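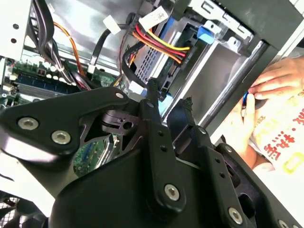
The drive bay with its blue release latch, and the power leads running across to it.

Removing a hard drive from an old tower with blue latches

Posted 29 February 2020 by Giltley

I have an old black desktop tower that I want to strip before it goes for recycling. The main job is getting the hard drive out, as it still has several years of household paperwork on it and I would like to keep the files and then deal with the drive properly.

The side panel came off without trouble. Inside there is a metal cage for the drives with a bright blue plastic latch at the end. I expected screws and I can't find any that I can reach. I have pressed the latch with my thumb and it moves a little, but the drive stays where it is. I don't want to force it and snap the plastic, although I suppose it hardly matters if the case is going anyway.

There is also a bundle of red, yellow and orange wires going into the drive, and a light blue cable lower down. The cables are fairly tight and I am not sure which to take off first, or whether the drive has to slide out a bit before they will come free. My other computer is a laptop, so I will need some way of reading the drive once it is out.

Things I have done so far:
Unplugged it at the wall and taken off the monitor and keyboard leads.
Laid the case on its side with the open side facing up.
Looked for a manual. The only one I found was for a different model and showed the cage in another place.

Is the latch meant to be pulled, pushed or squeezed? And is there anything else in there worth keeping? The power supply seems sound and I don't like throwing away working parts.

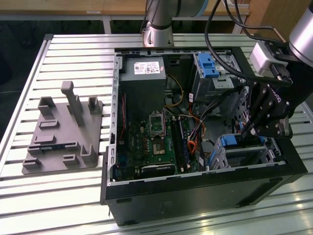
Lehner replied that cables should come off before anyone touches the latch, and that a drive which won't budge is very often being held by its own leads. The full reply is below.

Lehner

Take the cables off first. The wide flat plug with the coloured wires is power. Hold the plug itself, not the wires, and pull it straight back. They can be stiff after years in place, so rock it very slightly from end to end if you must, but not up and down, as the plastic tongue on the drive is thin and breaks easily.

The light blue cable sounds like SATA data. Some of those have a small metal clip on the plug that you press in with a fingertip while pulling. Others have no clip and just pull off. If you can't get your fingers to the drive end, unplug the other end from the motherboard and bring the cable out with the drive.

Then the latch. There are 2 common sorts on office towers. On one you press the blue tab and slide the drive out of the bay. On the other, the blue tab lets the whole cage swing up or lift away, and the drive comes out of the cage afterwards. Try the tab while supporting the cage with your other hand and see which part wants to move. If the drive sits in a plastic carrier, spread the sides of the carrier gently and it will drop out. The pins go into the screw holes on the drive, so there may be no screws at all.

To read it from the laptop you want a USB to SATA adapter. If it is a full-size 3.5 inch drive, make sure the adapter comes with its own mains supply. The ones that run from USB alone are only any good for laptop drives. Mine is a Nondis and it has done what I needed.

As for the rest, memory is worth keeping if you know someone with the same age of machine. I would leave the power supply. A lot of big-name towers used their own shape and their own plugs, and it may not fit anything else.

Akent

just pull it hard, they all come out in the end. I have done loads. Drill through it after if you are worried about your data

Giltley

Thank you Lehner. It was the second sort. Once the power plug was off I pressed the blue tab again and the cage came up, and the drive slid out of it. The data cable did have a clip. I have ordered an adapter and will copy the files before I do anything with a drill. Memory kept, power supply going with the case.

Lehner

Good. Open a few of the copied files before you wipe the original. A copy can look complete in the folder and still have some that won't open.

This page has been viewed 411 times.

We use cookies to keep you signed in and to see which pages are being read. By carrying on you agree to this. Change cookie settings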